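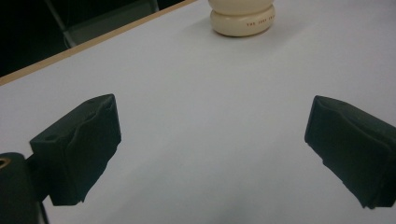
Gripper open over the table, something like a small bottle at the back.

Can a robot clear a kitchen table yet?

Posted by Marisol Alvarado

I run a small guest house in Drermont, 13 rooms, with a shared breakfast room. Every morning somebody has to clear the tables, wipe them and put the small stuff back where it goes. I'm not talking about washing up, the dishwasher does that. I mean picking up bottles, salt shakers, spoons and napkins, and leaving a clean table behind.

I keep seeing clips of robot arms folding towels and loading cups. My nephew says I should wait a year and buy one. Is anyone doing this outside of a lab? I don't need it to be fast. It could have the whole time from 10 a.m. until noon. I would need it not to break things, and I can't have an engineer standing next to it.

Đạt Ông

Short version: parts of it, yes. The whole job without supervision, no.

I work on gripping at a small shop in Dronville, so this is from doing it. Picking up one rounded bottle from a bare, pale table is about as easy as it gets. There is plenty of room for the fingers to come in from both sides, and padding on them helps with smooth surfaces. We ran 271 pickups in February with bottles and jars and dropped 17. Most of the drops were round shapes where the fingers closed too high and the thing tipped.

Your tables are harder than that. A flat spoon on a flat table is a bad pickup for two fingers. Wet napkins are worse. Then there is everything close together, where reaching for one item knocks over the next. And it has to decide what is trash. A half full bottle of sauce stays and an empty one goes, and from the outside they look the same.

Wiping is further along than people think if the table is already empty. The arm holds a pad and goes back and forth. It misses the edges unless someone has set it up for that exact table.

If you want to spend money now, I would buy a cart with bins so your person makes one trip. Look at arms again later.

sotik_fan

we had a Sotik floor scrubber at my old job and it was great, so I don't see why tables would be any different. just get one with an arm

Abeysekara

The floor scrubber comparison doesn't help much. A floor machine never has to pick anything up.

I agree with most of what Đạt wrote. One thing to add: ask any seller to run it on your own tables with your own dishes, for a full morning. We did this at our repair shop with a machine that was meant to sort returned hand tools. It handled 20 in a row in the showroom. On our bench it stopped for help every few minutes, mainly over cords and anything shiny. We sent it back and still sort by hand.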